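Cusico 縫合練習用 針付き糸セット 使用レビュー

投稿日:2024年3月24日
分類:練習用品/針・糸

6週間使ったので書いておく。購入したのはCusicoの練習用針付き糸セットで、細いほうと太いほうの2種類。どちらも同じ店(Pimo)の通販で買った。太いほうは途中で足りなくなり、買い足している。

先に結論だけ書くと、針は良い。糸は細いほうが良く、太いほうは結びにくい。包装は悪い。値段を考えれば練習用として十分で、次も細いほうを買う。以下はその中身なので、急ぐ人は最後の「向いている人」だけ読めば足りる。

買った理由

以前はGulyásの練習糸を使っていた。不満は大きくなかったが、針の先が早く鈍るのと、糸の巻き癖が強いのが気になっていた。巻き癖は手で軽く伸ばせば取れるものの、狭いところで結ぶ練習をしていると、伸ばしたつもりの糸が視野の中でまた丸まってくる。輪を作りたい向きと反対に丸まると、それだけで手順がひとつ増える。練習の初期はそれも勉強だと思っていたが、結び方そのものを直したい時期になると邪魔になった。

Cusicoを勧めてくれたのはKanyarat Srisukさんで、理由は「針が素直」の一言だった。使ってみてからその意味はわかった。買う前にはわからなかったので、このレビューではできるだけ具体的に書く。

なお、これは練習用の製品で、臨床で使うものではない。箱にもそう書いてある。以下の評価もすべて練習での話である。

中身と包装

箱を開けると、針付きの糸が1本ずつ薄い台紙に巻かれて入っている。台紙は切り込みに糸を引っかけて留める形で、針は別のスリットに差してある。説明書は折り畳んだ紙が入っているだけで、基本的な結び方の図があり、運針の図はない。初めての人がこれだけを見て練習を始めるのは難しい。すでに誰かに習っている人が消耗品として買うものだと思ったほうがいい。

台紙の出来はばらつく。切り込みが浅いものは、引き出す途中で糸が外れて箱の中でほどける。隣の台紙の糸と絡むと、どちらかをあきらめることになる。自分は箱から出してすぐGromdaleの仕切り付きケースに移すようにした。このケースは別売りで、もともと釣り具や裁縫道具の棚に置いてあるような安いものだが、浅い仕切りに台紙がちょうど寝かせて入る。移し替えてからは絡んでいない。Cusicoの箱にはじめから仕切りが付いていればいい話で、ここは減点する。

ラベルは小さい。細いほうと太いほうの箱の色がほとんど同じなので、棚に並べると取り違える。自分は蓋に油性ペンで「細」「太」と書いた。書く場所が光沢紙で、普通のペンだと指で消える。油性にしたほうがいい。

糸の色

暗い色と明るい色から選べる。自分は両方の太さとも暗い色にした。赤い地の上では暗い色のほうが追いやすい。ただし、視野の端のほうが暗くなる環境では、今度は暗い糸がその暗がりに溶ける。余った糸を端へ流しておくと、どこまで伸びているのかわからなくなることがある。対策としては、余りを明るいところに置いておく、それだけである。明るい色の糸なら端での見失いは減るかもしれないが、白っぽい筋のある組織の上では紛れると思う。試していないので断定はしない。

針

湾曲した小さい針で、このセットでいちばん良いのがここだと思う。

まず刺さり始めが軽い。湿った組織は表面が滑るので、針先が鈍いと、刺さる前に表面が押されて逃げる。逃げた分だけ針を追いかけることになり、結果として思ったより浅いところに入る。Cusicoの針は、表面に直角に近く当てればそのまま入る。押す力をほとんど足さなくていい。Gulyásの針も新品のうちは同じくらい軽いのだが、何度も通すうちに差が出る。Cusicoのほうが最後のほうまで変化が少なかった。

次に湾曲の具合。自分の手の回し方だと、カーブに沿って回したときに針先が出てくる位置と、狙った位置とのずれが小さい。Kanyaratさんの言う「素直」はこのことだろう。針の背を持つ位置を変えても、感覚が大きくは変わらない。Gulyásの針では、持つ位置が少し後ろになると針先が横に振れる感じがあった。

針の胴の部分は、持ったときに転がりにくい。これは地味だが大きい。こぶのように盛り上がったところに掛けるときは、平らな面に掛けるのと違って、針を受け渡す位置が高くなり、両方の先端が近いところでぶつかりそうになる。そこで針が転がると、受け取る側が角度を直すためにもう一度つかみ直すことになる。つかみ直しが減っただけで、ひと針が楽になった。

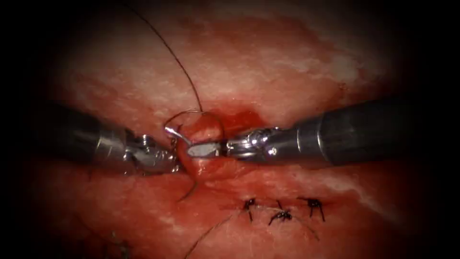

盛り上がった部分の縫合。小さな湾曲針と暗色の糸。先端どうしがほとんど触れる距離での操作になる。

針の表面は光る。これは長所でもあり短所でもある。長所は、赤や桃色の面の上でも針の位置がすぐわかること。短所は、器具の先端も同じように光るので、照明の具合によっては針の先と器具の先の区別がつきにくいこと。慣れれば針の曲がりで見分けられる。照明を少し弱めると見やすくなったので、ぎらつきが気になる人は針を替える前に明るさをいじってみるといい。

曲がりにくさについても書く。乱暴に持つと曲がる。これはどの針でもそうで、Cusicoが特別弱いとは感じない。先端に近いところを強く挟むのがいちばんいけない。曲がった針を戻して使う人がいるが、戻した針は次に同じところで曲がるので、自分は捨てている。捨てるときは必ず専用の容器に入れること。練習用でも針は針で、机の上に置いたままにすると誰かの手に刺さる。

針と糸の継ぎ目

継ぎ目の太さの段差は小さい。組織を通るときに引っかかる感触はほとんどない。ただ、太いほうでは、継ぎ目のところで糸がわずかに折れたようになっている個体があった。そこから毛羽立つわけではないが、糸を引いたときに針が変な向きを向く。細いほうではこれは気にならなかった。

糸が針から抜けたことはある。強く引いたときに起きていて、普通に通している限りは起きていない。糸を引くのに針を持って引っ張る癖のある人は、たぶん抜ける。針は通すもの、引くのは糸、と最初に教わったとおりにやれば問題ない。

糸(細いほう)

細いほうはよくできている。しなやかで、台紙から出したときの巻き癖が弱い。Gulyásでは毎回していた、手で伸ばす作業をほとんどしなくてよくなった。まったく癖がないわけではなく、台紙の折り返しに当たっていたところは少し角が残る。その角が輪の途中に来ると輪がいびつになるので、気になるときはそこだけ指でしごく。

滑りは中くらい。通すときは滑らかで、結ぶときにはそれなりに止まる。練習用の糸には、通りが良すぎて最初の結びがすぐ緩むものがあるが、Cusicoの細いほうは、一度目を締めて二度目に移るあいだの緩みが少ない。張力をかけたまま二度目に移る練習をしている人には、少し甘いくらいだと思う。緩みやすい糸であえて苦労したい人には向かない。

湿った面に置いたときの貼りつきは少ない。貼りつく糸は、拾おうとして組織ごとつまむことになりやすい。細いほうは面から少し浮いている部分が残るので、そこをつまめる。短くなってくると浮きが減って拾いにくくなるが、これは長さの問題で、糸の問題とは言いにくい。

切れにくさは十分。締めるときに切ったことはあるが、器具の先で糸の途中を強くつぶしたあとだったので、つぶしたのが原因だろう。つぶれたところは光の当たり方が変わって見えるので、見つけたらその先で結ばないほうがいい。

糸(太いほう)

太いほうは評価が下がる。

硬い。輪を作ると輪が開こうとする。掛けたつもりの輪が、先端から外れて戻ってしまう。細いほうで問題なく結べる人でも、太いほうに替えると最初のうちは何度かやり直すと思う。Fongchan Kamolratさんにも使ってもらったが、感想は「糸に言うことを聞かせる練習になる」で、褒めているのかどうかわからない言い方だった。自分は、糸に気を取られて結びの形を見なくなるので、練習の目的によっては逆効果だと思っている。

結び目も大きくなる。並べて掛ける練習では、結び目どうしが近くなって、次の糸を引くときに前の結び目の端に引っかかる。端を短く切ればいいのだが、短くしすぎるとほどける。太いほうは硬いぶん、端が短いとすぐほどける。細いほうなら気にならない短さでも、太いほうではもう少し残したほうが安全だった。

良い点は見やすさで、画面が少しぼやけていても追える。人に見せながら手順を説明するときには太いほうが便利だった。自分の練習に使うより、説明用に少し持っておくくらいが合っている。

結びやすさ

結びの練習でいちばん見ていたのは、輪を掛けてから短い端を取りに行くまでの間だった。ここで糸が暴れると全部やり直しになる。細いほうは、掛けた輪がその場に残ってくれるので、短い端を落ち着いて取りに行ける。

コツというほどではないが、長いほうの糸を引きすぎないことと、輪を先端の付け根ではなく先のほうに寄せすぎないことに気をつけると、外れる回数が減った。先に寄せすぎると、開いたときに輪が落ちる。付け根に寄りすぎると、今度は抜くときに引っかかる。この中間の位置が、細いほうでは広く、太いほうでは狭い。糸の硬さの差がいちばんはっきり出るのがここだった。

輪を作る側の糸の長さも関係する。長すぎると余りが面の上で広がり、自分の輪と余りを間違える。短すぎると巻く途中で足りなくなる。細いほうは癖が弱いので長めでもなんとかなる。太いほうは長いと手に負えないので、短めに出して、足りなければ少し足すというやり方にしていた。 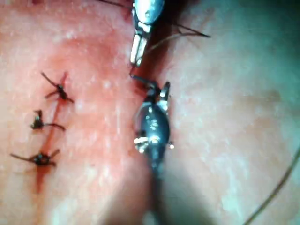

結び目の収まりについては、細いほうに満足している。締めたあとに結び目が面の上で寝てくれるので、次の針を出すときの邪魔になりにくい。並べて掛けていくとき、自分はすでに掛けたものを横目で見ながら次の位置を決める。左に結び目が三つ縦に並び、その脇で次の糸を斜めに渡しているこういう場面では、前の結び目がはっきり見えることが目印としてそのまま役に立つ。暗い色の糸にしておいてよかったと思うのはこのときで、小さな白っぽい点が散った面の上でも糸の線が読める。斜めに渡した糸がゆるく曲がっているくらいの張りが自分には扱いやすく、ぴんと張ってしまうと、巻きつける余裕がなくなる。

ほどけにくさは、基本どおりに重ねていれば心配ない。重ねる向きを間違えると滑る。これは製品の評価とは別の話だが、滑ったときにどう滑ったかがわかりやすい糸ではある。硬い糸だと、向きを間違えても摩擦で持ちこたえてしまい、間違いに気づかないことがある。細いほうは間違えれば緩むので、自分の癖を見つけるのに使えた。自分の場合、急ぐと二度目の向きが一度目と同じになる癖があり、それを直すのに最初の週をほとんど使った。

Gulyásとの違い

長く使っていたものとの比較も書いておく。

針の刺さりは、新品どうしなら同じくらい。使い込んだあとはCusicoが上。
針の持ちやすさはCusicoが上。転がりにくさの差。
糸のしなやかさは、細いほうどうしで比べてCusicoが上。太いほうどうしならGulyásのほうがまだ柔らかい。
巻き癖はCusicoのほうが弱い。
包装はGulyásが上。台紙の留め方がしっかりしていて、箱の中でほどけたことがない。
説明書はどちらも頼りにならない。
値段はCusicoのほうが少し安い。ただし店によって違うし、送料を入れると差はほぼなくなる。

もし太い糸を主に使うなら、自分はGulyásに戻る。細い糸ならCusicoを続ける。

耐久と消費の目安

この期間に使った糸は、2種類合わせて40本以上になる。練習の日を決めてやっているわけではなく、空いた時間に少しずつである。消費が速いか遅いかは人によると思うが、結びだけを繰り返す日は減りが速い。針を通す練習の日はあまり減らない。結びだけの日は、針から外して余っていた短い糸を先に使うと無駄が出ない。

保管は普通の引き出しでよい。湿ったまま戻さないこと。一度、使いかけの糸を拭かずにケースへ戻してしまい、次に出したときに台紙に貼りついていた。剥がすと紙の繊維が糸に残る。その糸は表面が荒れて、通すときに引っかかるようになった。使いかけを残したいなら、拭いて乾かしてから新しい台紙に巻き直す。面倒なら捨てる。自分は短いものは捨てるようにした。

針も同じで、濡れたまま置くと曇る。曇った針で刺さりが悪くなったかどうかは、はっきりとは言えない。気分の問題かもしれないが、光り方が鈍ると位置が見えにくくなるのは確かなので、拭いておくほうがいい。

不良について

細いほうに、針の差し込みが甘く、台紙から取るときに糸が抜けたものがあった。太いほうには先ほど書いた継ぎ目の折れがあった。Pimoに問い合わせたところ、返事は翌日に来て、次の注文のときに同じものを足してくれるという対応だった。実際に足されて届いた。写真を送るように言われるので、台紙ごと残しておくと話が早い。

注文から届くまではまあ普通で、急ぎで必要なら早めに頼んだほうがいい。細いほうは暗い色が品切れになっていることが多い。入荷通知の設定はできるが、自分のときは通知が来る前に在庫が戻っていた。通知をあてにせず、ときどき見に行くのがよさそうだ。

気になった点のまとめ

・箱の中で糸が絡む。仕切り付きのケースに移したほうがいい。
・細いほうと太いほうの箱が見分けにくい。
・太いほうは硬く、輪が外れやすい。
・継ぎ目に折れのある個体が混じる。
・説明書に運針の図がない。
・針がよく光るので、照明が強いと先端と見分けにくい。

良かった点

・針先が長持ちする。
・針が持ったときに転がりにくい。
・細いほうの糸は癖が弱く、すぐ使える。
・結び目が寝るので、並べて掛けるときに邪魔になりにくい。
・向きを間違えた結びがきちんと緩む。

向いている人

基本の持ち方と結び方を一通り習っていて、練習用の消耗品を探している人には勧められる。特に、糸の癖に手を取られていると感じている人は、細いほうを一度試すといい。狭い範囲で、盛り上がったところに掛ける練習をする人にも合うと思う。

まだ何も習っていない人が最初に買うものとしては勧めない。説明書が足りないし、糸が素直なぶん、よくない手つきでもなんとなく通ってしまう。最初は誰かに見てもらいながら、そこで使っているものをそのまま使うのがいい。

太いほうは、人に手順を見せる機会がある人だけでいい。自分の手元にはまだ残っているが、説明のときにしか出さなくなった。

評価

針 ◎
糸(細) ○
糸(太) △
包装 ×
店の対応 ○

追記

コメントで質問があったので足しておく。明るい色の糸は買っていないので比較できない。Kanyaratさんは両方持っているそうで、照明が十分なら明るい色でも困らないが、白っぽい部分に重なると見失うと言っていた。自分が上に書いた予想とだいたい同じだった。借りて試せたらまた書く。

もう一つ、Gromdaleのケースの型について聞かれたが、底の刻印が読めず、型番はわからない。浅くて透明の蓋が付いたもので、仕切りは動かせる。深いほうのケースだと台紙が立ってしまい、取り出すときに針に触れやすいので、浅いほうを選んでほしい。

7月に結びの練習会で使う分をまとめて注文する予定がある。そのときに箱や台紙が変わっていたら、包装の項を書き直す。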